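Pre-event car check, Clotach Sprint Series – my list, with comments

Thursday, September 16, 2021

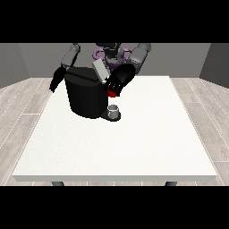

Before you start

I'm Ginette Hervieu, I look after the number 16 car for Danai Psarras, and I've been asked by a few of you in the paddock to put my check sheet up where you can copy it. So have it! It's the one I use in the garage before we load up, with my notes left in, moans and all. It isn't the official scrutineering form (print that yourself, and read the back of it, there's a bit about tow straps). Our car is a Pullari, so if yours is something else a few of these won't match.

1. Seat and mounts – OK
Grab the seat by the shoulders and heave. If anything creaks, get a torch under it. Mine moved a tiny bit in June and I found one rear bolt a full turn slack. Now marked with paint pen, all four.

2. Harness – OK, with a comment
Date labels readable, no fraying, no shiny patches where it passes through the seat. The left lap belt adjuster was stiff so I cleaned it with warm water and a toothbrush. Don't use solvent on webbing, please. Obinna Ezeani did that one year and had to buy a whole new set the night before an event.

3. Window net – OK
Driver has to be able to drop it with either hand. Danai can. Uchenna Bassey, who shares the car for the longer races, couldn't reach the latch with his left, so I've put a longer pull tab on it.

4. Extinguisher – NEEDS DOING
Gauge is in the green, service label is not in date. My fault entirely, I looked at the gauge all summer and never at the label. Booked in at Sandard. Pin goes back OUT before the car leaves the awning, and it lives on the key hook so somebody has to touch it.

5. Battery cut-off – OK
Test both, inside and outside, with the engine running. The engine must stop. A switch that kills the dash and leaves the engine ticking over is a fail, however nicely it clicks.

6. Wheel nuts – OK
Torqued to 100 on our studs, wheels off the ground to start with and then again on the deck. I do them again after the first session. Check your own figure, don't borrow mine.

7. Brakes – OK, watch the rears
Fronts are new. Rears have enough left for practice and qualifying but I'm not happy with them for a race, so the spare set is in the blue crate. Fluid bled on all four corners, pedal nice and high. Look at the flexi hoses with the steering on full lock each way, because that's where ours rubbed through its sleeve.

8. Steering and front suspension – OK
Rock the wheel top and bottom, then side to side. Slight knock on the nearside, traced to a top mount nut. Nipped up, gone. I'll listen again once it's been over some kerbs.

9. Fuel lines and filler – OK
Sniff test first, then eyes. Run a dry rag along every joint. Cap seal is a bit flat and I've ordered another from Chukwu, but it isn't weeping.

10. Throttle return – OK
Snap it open and let go, ten times. Then get the driver to do it with race boots on.

11. Bodywork and numbers – NEEDS DOING
Front splitter stay on the offside is bent. It holds, but I want it straight. Door number has peeled at one corner and Liis Lukoševičius, our scrutineer, will have me for that, she did last time – and she was right, you couldn't read it from the pit wall.

12. Lights – OK
Brake lights, rain light, and wipers while you're in there. Rain light wiring had been trapped under the boot lining. Moved and taped.

13. Driver kit – OK
Helmet sticker, gloves, balaclava, suit, boots. Put it all in one bag and let the driver carry it. I've driven home for a balaclava once and I'm not doing it again.

14. Papers
Licence, car logbook, entry confirmation. Engine seal should read 889 and it does. Entry desk wants everything 30 minutes before scrutineering opens, so be early, the queue is horrible.

Still open
Extinguisher service, splitter stay, door number, filler cap seal. I'll sign the sheet once the first three are done; the seal can follow.

If you spot something I've missed, come and find me by the trailer.

Ginette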